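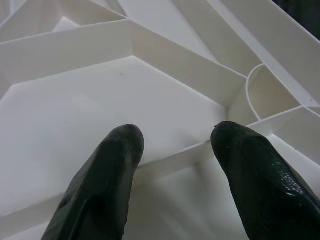
3.2 Aufnahme der Demonstrationen am umgedrehten Tisch

Wer mit zwei Armen Möbelteile handhaben lassen möchte, landet früher oder später bei der Frage, womit man eigentlich anfängt. Wir haben uns im Projekt Protero nach einigem Hin und Her für einen kleinen weißen Kunststofftisch entschieden, der kopfüber auf einem schwarzen Tuch liegt, die vier Beine nach oben. Seine Unterseite hat uns, das geben wir gern zu, mehr beschäftigt als jedes andere Objekt der Sammlung Lilitz: Dünne Rippen teilen sie in lauter kleine, teils recht spitzwinklige Fächer, und von einem Fach zum nächsten ändert sich für die Handgelenkkamera fast alles, für die Kopfkamera dagegen fast nichts. Gerade deshalb zeichnen wir beide Blickwinkel synchron auf (Abb. 4).

Jede Episode beginnt mit einer Annäherung, bei der die Greifer von zwei Seiten an den Rahmen herangeführt werden. Die Bedienerinnen und Bediener waren gebeten, sich dabei Zeit zu lassen und auch
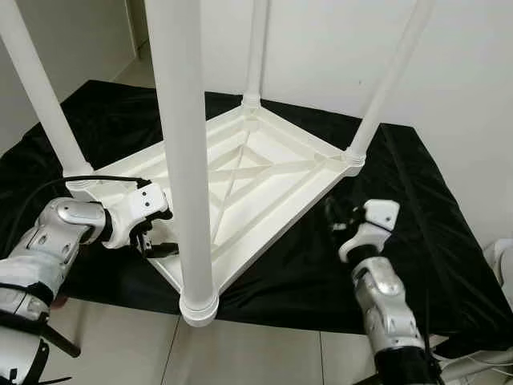
zögerliche Bewegungen nicht abzubrechen, denn ein Modell, das nur flüssige Annäherungen kennt, weiß sich nach unserer Erfahrung schlecht zu helfen, sobald es einmal schräg an einer Rippe ankommt. Nach jeweils 20 Episoden wurde die Lage des Tisches auf dem Tuch leicht verändert. Auf diese Weise kamen bis Ende Januar 1.747 Episoden zusammen, die wir anschließend von Hand gesichtet und mit kurzen sprachlichen Anweisungen versehen haben, was, wie man sich denken kann, länger dauerte als die Aufnahmen selbst.

Abb. 4: Kopf- und Handgelenkansichten aus der Sammlung Lilitz; Objekt: Kunststofftisch, Unterseite nach oben.

Eine Schwierigkeit, die wir anfangs unterschätzt haben, sind die Beine. Aus der Nähe kann ein großer, heller, unscharfer Zylinder die halbe Handgelenkansicht einnehmen, während die Fingerspitze noch vor einer Vertiefung am Rahmen schwebt. Wir haben solche Bilder bewusst in der Sammlung belassen. 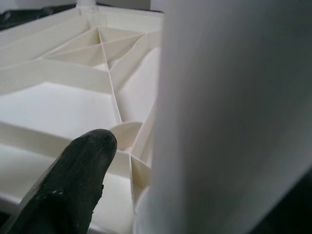
Oğuzhan Bozkurt hielt dem in der internen Durchsicht entgegen, dass man stark verdeckte Ansichten wenigstens gesondert kennzeichnen solle, weil sich sonst später kaum noch trennen lasse, ob ein Fehler von der Wahrnehmung oder von der Bewegungsplanung herrühre. Diesem Rat sind wir gern gefolgt; die Kennzeichnung liegt den Daten als eigenes Feld bei und wird in Abschnitt 4 für die getrennte Auswertung herangezogen.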